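校友之家 > 班级与届别 > 老同学聚会

标签:校友通讯录、聚会筹备、老照片征集

【讨论】六月返校聚会,通讯录印纸质的还是放网上?
回复 16 浏览 1525

楼主:河边的老槐
各位学长学弟好!Fanden中学的校友册我整理了一个冬天,越翻越上瘾。最早的一本是1940届的,封面还在,里面连谁当过值日生都写着,太可爱了!我们这届目前登记了39位,比上回聚会时多了不少。

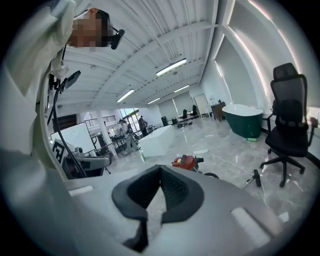
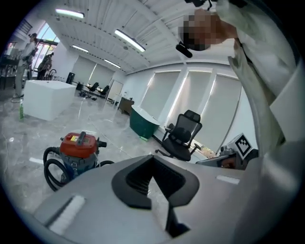
要定下来的事
一、通讯录印不印纸质的。
二、聚会放在Irkeck老校区,还是Bech那边的新礼堂。
我个人两样都偏老派:纸的,老校区!

2楼:半块橡皮
举双手赞成纸质!上次那本我到现在还放在床头,边都翻毛了。校区我也投Irkeck,想再爬一次钟楼。

3楼:Jiranetti路口
纸质我不同意。电话一换就作废,地址印出来到处传也不妥当。放网上,设个密码,谁搬家了自己改,多方便。

4楼:半块橡皮
回3楼:班上好几位不怎么上网的,密码发过去也是白发。

5楼:Osvaldo Pacheco
折中一下行不行?纸质的只印姓名和所在城市,电话放网上。我可以负责排版,以前做过系刊,手正痒呢!

6楼:Jiranetti路口
5楼这个我能接受。不过场地我还是选Bech,老校区那段台阶,膝盖不好的同学怎么上去?

7楼:河边的老槐
台阶确实没考虑到,谢谢提醒。那白天在Irkeck操场拍合影,晚饭去Bech,怎么样?Osvaldo,排版就拜托你啦,太好了!
另外有谁联系得上Ottmar Hamann?他当年坐我后排,会吹口琴,通讯录里一直空着他那一格。

8楼:蓝墨水
Hamann我有他姐姐的旧地址,今晚写封信去问问。我投两边都去!

分享 39 | 评论 16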